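家务整理与日用品维护 讲义第四讲
折叠桌、杯子与“临时放一下”的东西
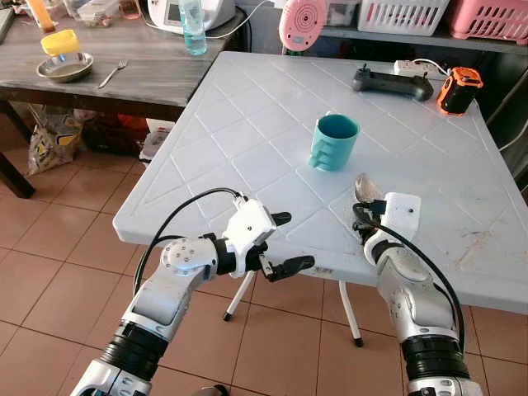 上一讲讲到固定家具的收纳,结尾留了一个问题:一张本来就打算收起来的桌子,为什么往往一放就是几个月?有同学在作业里写“因为懒”。这个答案我不太接受。懒当然有,可是拿懒来解释一切,等于什么都没解释,也没法据此改动任何东西。这一讲换个办法,从桌面上的物件入手,一样一样问它凭什么在那里。

先声明一点。市面上的整理书我读过不少,大部分结论下得太快。“一物一位”“看不见就不乱”之类的口诀,听着顺耳,用在折叠桌上常常失灵。原因后面会讲,各位也可以不同意,课堂讨论就是干这个的。

一、塑料折叠桌的桌面

白色塑料折叠桌轻、便宜、能收,这三条没有争议。有争议的是“好打理”。卖家的说明里几乎都有这三个字,我是不信的,至少对带凸纹的桌面不信。

菱形格子的凸纹桌面,斜线一条压一条,抹布从上面推过去,碰到的主要是凸起的部分,凹下去的小格子里留着什么,抹布管不着。白色又特别诚实,茶、酱油、咖啡留下的印子时间一长就发褐,靠近人坐的那一角通常最先变脏。四周再有一圈高起来的边,好处是水不容易流到地上,坏处是水和碎屑都被赶到边上,在那里过夜。

清洁的顺序,我建议如下:

先干后湿。用软毛刷顺着斜线刷,两个方向各刷一遍,把碎屑刷出来再上水。直接上湿布,只会把粉末和成泥。

温水加少量中性洗涤剂,刷子蘸着刷,停几分钟再擦。

仍有褐色印子的,用小苏打调成糊,敷在印子上,过一会儿用旧牙刷打圈。不要用钢丝球。划痕比污渍更难看,而且以后更容易藏脏。

最后用拧干的布沿着边框走一圈,角上要用手指顶着布擦。

有人问能不能用漂白剂。能不能和该不该是两件事。稀释以后短时间接触,多数白色塑料桌受得住,但反复使用会不会让表面发脆发黄,我没有见过让我放心的证据,所以我自己不用。网上那些“一喷即白”的前后对比,各位看的时候留心一下两张照片的光线。

二、杯子

一只带把手的青绿色塑料杯,口朝上立在桌子中间,这种摆法极常见。整理书会说:杯子属于厨房,请归位。我的疑问是,谁规定的?一个人在桌边坐半天,中间喝四次水,每次都走回厨房拿杯子再放回去,这种制度执行不到第三天。

判断一只杯子该不该留在桌上,看两件事。其一,今天之内会不会再用。其二,它站的位置碍不碍事。如果两条都过得去,就让它留着。桌子正中央其实是个不好的位置,手臂来回都要绕开它。靠里、靠惯用手的一侧比较合适,但不要挨着任何插电的东西。

塑料杯的维护也顺带讲一下。把手如果是一节一节带棱的,棱与棱之间积的是手上的油,洗杯身的人很少洗到那里。用瓶刷的侧面刷,或者用旧牙刷,每周一次足够。杯内如果有茶垢,办法同桌面,小苏打即可。塑料杯闻着有味道而洗不掉的,换掉,不必跟它较劲。

三、勺子

金属勺是典型的跟着杯子跑的东西。勺子本身几乎不占地方,麻烦在于它没有单独站着的能力:放进杯里,杯子容易倒;平放在桌上,勺头碰着凸纹桌面,卫生就得打折扣。各家的做法有小碟子、纸巾、杯盖,都可以。我见过有人专门买勺托,买回来以后勺托自己变成了需要收拾的东西。添置收纳用品之前,先问一句它能让桌上少掉什么,答不上来就别买。

课上做过一个小练习,这里再写一遍:请一个人坐在桌前,用一只手拿勺、在杯里搅一搅、再把勺放下,旁边的人只看勺最后落在哪里。落点如果每次都不同,说明桌上缺一个固定的位置;落点如果每次都一样,那个位置已经有了,放只碟子上去就行,不用另想。

四、电线、插线板和手持的小电器

折叠桌靠里的一侧最容易变成小电器的停车场。带两根小杆的黑色手柄横着一放,旁边再立一个橙黑相间的圆筒状小设备,后沿压着一条白色插线板,线往旁边一拖。每一件单看都有理由,合起来就是我说的“临时放一下”。

这里要批评一种流行的意见:把插线板放上桌面,“方便又安全,不会被踢到”。方便我承认,安全未必。桌上既有喝水的杯子,又有插座孔,两者之间只隔着几样随手放的物件,水一旦翻了,凸起的边框正好把水拦在桌面上。前面说过边框的好处,在这里变成了坏处。

比较妥当的做法:

插线板固定到墙面,或者放在桌子后方的矮架上,离开地面,也离开饮水的高度。

实在只能上桌的,杯子和插线板分放两头,插孔不用时盖上。

线从最近的桌边垂下去,用扎带在桌腿上系一道。折叠桌的细金属腿不适合承重,系线可以,挂重物不行。

手柄一类的东西收进浅盒,杆子朝上,不要让别的东西压着。

Kenji Bellamy 在课后提过一个反对意见,我觉得有道理,记在这里:浅盒一旦上桌,很快会装满别的杂物。他的办法是盒子的尺寸只比手柄大一指。我没有试足够长的时间,不敢说一定有效。

五、桌腿与地面

大块的陶土色方砖地,接缝浅色,看着结实,其实对折叠桌不算友好。砖与砖之间稍有高低,四条腿就总有一条吃不上力。桌子轻微摇晃,平时不觉得,写字、搅拌时就明显了。不要急着垫纸片。先把桌子转一个方向,或者挪开半块砖的距离,很多时候问题自己就没有了。

桌脚的黑色脚套要定期翻过来看,里面夹着沙粒,拖动时就会在砖面上划出印子。挪桌子请两头抬,一个人拖是最常见的损坏原因。浅色接缝里的脏,用硬毛刷加温水处理,有釉的砖和无釉的砖吃水不一样,无釉的不要用酸性清洁剂。

六、关于数字,顺便泼一点冷水

去年十二月,我请上这门课的同学记录自家临时桌的使用情况,交上来的有 28 份,其中 25 份写着“每天用完即收”。看到这个结果,我的第一反应是不信。后来请各位补记桌子展开后连续没有收起的天数,写 7 天以上的大有人在。同一个人,两张表,两种说法。这不说明谁撒谎,它说明“用完”这个词太宽:杯子还在桌上,线还插着,就总有理由觉得还没有用完。

所以我不主张以“收没收桌子”为标准。比较实际的标准是:桌面上有没有一块前臂长的空处,可以马上坐下来做事。有,就算合格。桌子立着也没关系。

七、作业

选家里一张经常“临时”展开的桌子,把上面的东西写成清单,每样后面写一句它为什么在那里。写“习惯了”的,请再想一次。

按第一节的步骤清洁桌面,记下哪一步没有用。没有用就写没有用,不必照顾讲义的面子。

找出桌上离水最近的一个插孔,画一张草图,标出你打算怎样挪。

参考案例用 Lellthorpe 那一组,住 Nevgate 的同学可以换成自己社区的活动室。篇幅不限,987 字的可以,一页纸的也可以,只要写的是亲眼看过的桌子。下一讲讲抽屉,请带一只空鞋盒来。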